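Waffle weave tablecloths: keep, return, or use for something else?
Home & Table > Linens and Laundry

TaylaW
Hi all, long-time reader and terrible poster. I've been hunting for a cloth for the long table in our hall, the one everyone dumps their snacks on at the end of the day, and I keep coming back to waffle weave in that pale pinky color. My mother had one in cream and I loved how it felt under your hands (she would have fainted at a bag of peanuts on it, but that's another story). My worry is crumbs. Does all that texture just hold on to them? And does it ever lie flat, or am I signing up for a lifetime of tugging at corners? 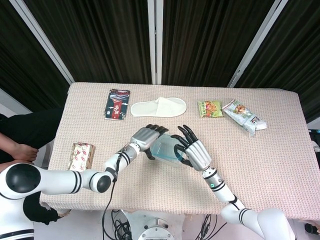

Lornurard, August 15, 2025

Sort of look I'm after, Tayla here again. See the snack bags laid out along the back, with plenty of cloth left between them? I like that it looks soft even with all those loud packages on it. The wavy bit at the left corner is what I'm nervous about, though!

brodie_grimshaw
I'll be the grump. We had waffle weave on our kitchen table for 2 years and I was forever shaking it out the back door. Cracker crumbs get down into the little squares and stay there. And that corner would drive me up the wall. I'd go with a plain flat cotton and save the waffle for towels, where it belongs.

KornelKiss
Oh Brodie, I have to disagree with you (kindly!). We've used one for 8 years, the same one, and it gets a good shake every night and a wash when it looks sad. Crumbs come right out if you do it before anybody leans on them. Let it be a little wavy, I say. It's a tablecloth, it's allowed. What I love is the dark curtain behind it in your picture, Tayla. Pale pink against nearly black is so pretty, and I'd never have thought of it.

Skarpi_I
Kornél is right about the shaking, Brodie is right about crackers. My own answer was to stop putting open bags on the cloth at all. Everything goes in a clear box now, nuts in one, dried fruit in another, and the cloth stays decent for days. You still see what you have, and you still see the cloth.

TaylaW
Skarpi, I have a box like that! Clear, with a pale blue edge around the top. It had completely slipped my mind.

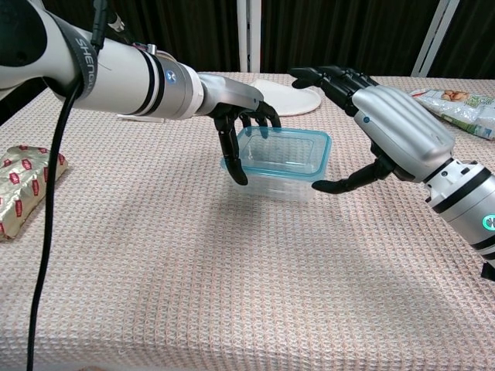 Clear box on the pink waffle cloth.

I think it suits it, don't you? You can see the weave right through the sides, so it doesn't feel as heavy as a bowl would.

brodie_grimshaw
OK, that does look nice. I still wouldn't buy the cloth, but I'd take the box.

tane_f
Jumping in to say wash it before you measure anything. Ours came from Rattanakul and shrank a good deal the first time through, so the overhang at the ends went from generous to stingy. Cool water, no softener, and pull it square while it's damp. Mine dries over the banister.

TaylaW
Thank you Tane, I'd have cut it to size straight out of the packet. Will order the longer one and report back once it's been through the machine.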